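Brelley Two-Arm Bench Station

Table, two arms, two grippers, control box, software. One crate, one freight charge.

Item no. 1132
In stock: ships in May
Sold by Wanigasekara Equipment, new and demo units

Overview | What it does today | Specs | In the box | Questions

Overview

We get the same call most weeks. Can it do the dishes. Can it pack my orders. Can it fold, wipe, sort, put away, and do it while I'm at lunch. Short answer, some of it, slowly, on a table, with things it has been shown. Longer answer is on this page. Please read it before you order because freight back is on you.

The Brelley is a bench station for people who want to find out what two arms can do with small everyday objects. Labs buy it, a few colleges, a couple of small shops with one boring job they'd like to be rid of. It is not a home appliance and we don't sell it as one. If you want something for your kitchen, save your money for now and check back.

What you teach it, you teach by hand. Move the arms through the job, save the run, do it again. And again. Booker Mercado runs our demo room and his rule of thumb is 20 good runs before it's worth pressing play on anything, and a lot more if the objects move around.

What it does today

Picking up small rigid things — yes. Toy food, blocks, bottle caps, light cups. This is where everyone should start.

Putting them on or in something else — mostly. A plate is easy, a bowl is OK, a narrow jar is a bad afternoon.

Setting a table — one place setting, light plastic plate, same spots each time. Slow. You will beat it easily.

Clearing a table — harder than setting one. Things end up where people leave them, and the arm has to cope with that. Expect to step in.

Dishes — no. Not sealed for water. Don't.

Folding — towels, if they start flat. Shirts no. Tania Pramanik has a customer working on pillowcases and says to ask her again later in the year.

Shop-floor kitting — yes if the parts are light, rigid and come in trays. Loose in a bin, it depends on the part. Send us a few and we'll try them.

Driving screws, cutting, anything hot — no, no and no.
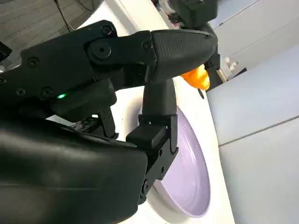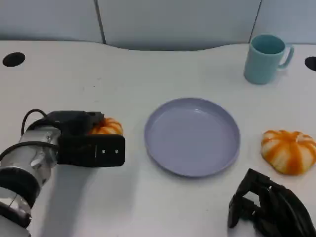
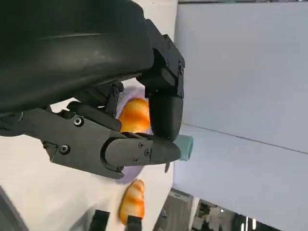 Tabletop work with toy food and a lavender plate, black grippers.

Is it faster than a person

No. Not at anything on the list above. The case for it is the job where speed doesn't matter much and the person doing it would like to do something else. A tray that has to be full by 4 p.m. and nobody cares if it took all day. Those jobs exist. There are fewer than the brochures make out, ours included.

The demo room at Valtthorpe kept a log over the spring, 3000 attempts at moving one small object from table to plate, several objects, both arms. The easy stuff is good now. Most of the misses came from the same few causes: object too close to the plate rim, object rolled after it was set down, or someone had moved the plate and not told anyone. We can send the log if you ask for it. It's a spreadsheet, not pretty.

Specs

Arms: 2, table mount, left and right
Grippers: 2, swappable. Allow a few minutes each and a hex key
Cameras: wrist cameras and one overhead, all on one hub
Working load: light household objects. Please call before you try a full mug
Duty: 2000 hours between belt inspections
Power: standard wall outlet, its own circuit if you can manage it
Noise: quiet enough to talk over
Network: wired. Wireless works for looking at files, do not run the arms on it
Surface: use the table supplied. Glass tops confuse the cameras

Full drawing with hole spacing on request. The one floating around online is the old revision, dont drill from it.

In the box

Table, flat packed
Left arm, right arm, marked on the base
Grippers, fitted
Control box with stop button on a long lead
Cable set
Fingertip pads, one spare set
Clestlow teaching software, one seat
Printed setup guide

Not in the box: computer, monitor, objects to practice on. For objects go to a toy store. Plastic fruit and play kitchen sets are cheap, they survive being dropped and you can replace them the same day. Start there before you hand it anything from your own cupboard.

Setup

Two people for the table, it's heavy. Allow a morning. Level it first, then mount the arms, then the cables. People do the cables first and then have to take them off again. Run the camera check before teaching anything and re-run it if the table gets bumped.

Keep the stop button where your hand already is.

Questions we get

Can I leave it running overnight?
Not on a new task. On one that has run clean for a good while, with a fence and the door shut, some customers do. We don't recomend it.

Do I need to write code?
Not for teaching and replay. For anything that has to decide between objects, yes, or know someone who does.

Will it work with my own plates?
Light ones. Thin rims are easier to pinch than thick ones. Very shiny ones can give the cameras trouble under bright lights.

Does it learn on its own if I leave it going?
No. It learns from the runs you save and when you tell it to train. Bad runs in, bad runs out, so delete the sloppy ones.

Can I buy one arm?
Yes, ask for a quote. Bear in mind that a lot of household jobs want a second hand to hold something still. Most single-arm buyers come back for the other one.

When will it do real chores?
We get asked for a year. We don't have one. Tidying a table of light things looks close. A whole kitchen doesn't, not from where we sit.

Returns

Unopened crates, restocking fee applies. Opened stations come back as demo units and we'll make you an offer. Worn pads and belts are not covered, everything else on the arms is, first year.

Demo units

Usually one or two on the floor. Same warranty on the arms, some marks on the table. Ask Booker what's there before driving over.

Visits

Valtthorpe demo room, mornings only, call ahead. Bring the thing you want picked up. Bring a few of them if they vary — one perfect sample doesn't tell us much.

Request a quote | Download setup guide | Parts and pads | Contact Tania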